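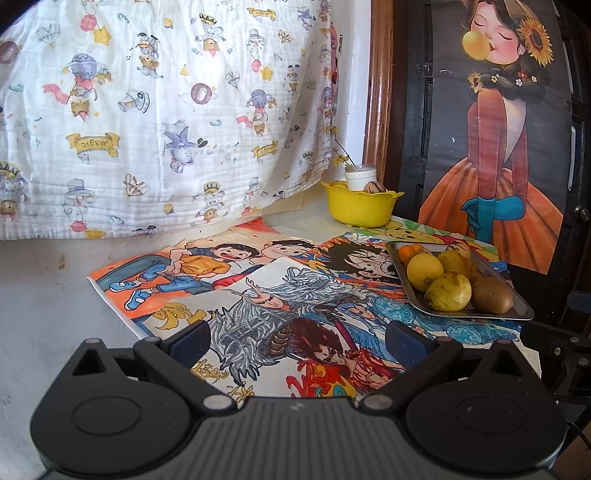 Jitendra Joshi wrote to us in April to ask whether marker drawings can be stacked on top of each other, and whether the colors will come off on the next sheet. His message got us to rewrite this page, so his question goes first.

Can I stack marker drawings?
Yes, once they are fully dry. Give heavy areas overnight. A solid orange background or a patch of swirled blue takes much longer than line work. For storage longer than a week, put a plain sheet of acid-free paper between drawings.

Will the colors fade?
Most will. Ordinary markers use dye, and pinks and purples tend to go first. Keep drawings in a closed folder or drawer and scan the ones you care about.

What can I bring to the Gralley drawing table?
Anything on paper that you drew yourself. Cartoon characters, anime warriors, comic pages and copies of your favorite characters are all fine. Copies can be shown at the table but can't go in the Skevden sale, where we only take original characters.

Is there a size limit?
The short side has to fit our flat drawers, which are 60 cm deep. Folded sheets are accepted, but the crease will stay.

What paper should I use?
For marker, 200 gsm or heavier. Thin printer paper buckles when you go over the same spot, and long spiky hair done in a lot of gray strokes is where it usually tears. The shop at Farkas Street sells loose sheets.

Where should I sign?
A lower corner, in dark ink, small enough that a mat won't cover it. If your background is dark or busy, sign the back in pencil as well. Please put your age on the back too - we ask this of everyone under 18.

My flames look muddy. What am I doing wrong?
Usually the order. Put the yellow down first, let it dry, then orange, then red. Keep blue away from wet yellow unless you want green. Wipe the marker tip on scrap paper between colors.

Can I flatten a curled drawing?
Lay it face down on clean paper, cover it with another sheet and put books on top for two days. Don't iron marker.

How do I get my drawings back?
Pick them up at the Cladon desk with your slip. Drawings left from the spring session are held until 30 July 2025. We can mail them flat if you bring a stiff envelope with postage on it.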